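The Man Who Reads the Terms

Plultmont Weekly, Thursday, June 20, 2019

The owner of the smallest warranty repair desk in Plultmont would prefer that we not print his name. He has spent 20 years telling people their toaster is not covered, and he still has to buy groceries in this town.

His office is a counter, two stools and a wall of filing drawers behind the Dervishi bakery. He fixes a few things himself. Mostly he reads. People bring him the folded sheet that came in the box, the one they kept in a drawer with the dead batteries, and he tells them what it says.

"They think I'm going to find a loophole," he says. "I find commas."

The longest warranty he has ever been handed came with a Votik dishwasher and ran to 1168 lines. He knows because he numbered them in pencil over one slow November. Line 1035 excludes damage from "unreasonable loading," a phrase the document never gets around to defining. He has since formed his own view, which involves lasagna pans.

I ask whether anyone reads these things before they buy.

"One woman. She read the whole sheet at the counter, standing up, and then she didn't buy the dishwasher." He thinks about this for a while. "I would've married her, but I was already married."

He came to the work sideways. He had sold appliances at Votholm, the department store on the square, and was good at the selling and bad at what came after. Customers returned with smoking blenders and he was supposed to hand them a phone number. He started reading the sheet aloud instead. The line at his register got long, and his manager suggested he might be happier elsewhere. "He was right, too. Terrible manager. Dead right about that."

Does he get shouted at?

"Less than you'd guess. People shout at a phone. When there's a man in a cardigan sitting in front of them they mostly sigh." He charges five dollars a reading, or a loaf from next door if it's before noon. The rye counts double.

His complaint about modern goods is a mild one. He doesn't believe things were better made in the old days, and he has a drawer of burnt plugs to back him up. What bothers him is the word "lifetime." He has asked four companies whose lifetime they meant. Two didn't answer, one sent a coupon, and the last explained that it was the lifetime of the product, so that the thing was guaranteed to work until it stopped.

"I framed that one," he says, and he has. It hangs over the kettle, slightly crooked.
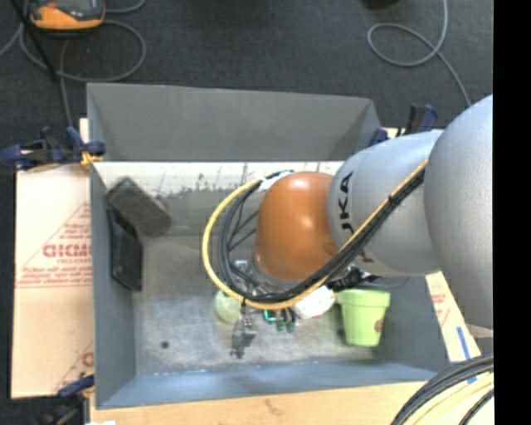 What to keep, and where

Before I leave he gives me his advice for free, on the grounds that I didn't bring bread. Staple the receipt to the sheet. Copy the receipt first, as the ink fades and a blank strip of paper proves very little. Write the serial number down while the machine is still in the kitchen and you can still bend that far. Mail the registration card, even though it asks about your hobbies.

"I always put falconry," he says. "I've been getting the catalogs for years."

And the kettle, is that under warranty?

He looks at it with some affection. "Expired in November. I lost the receipt."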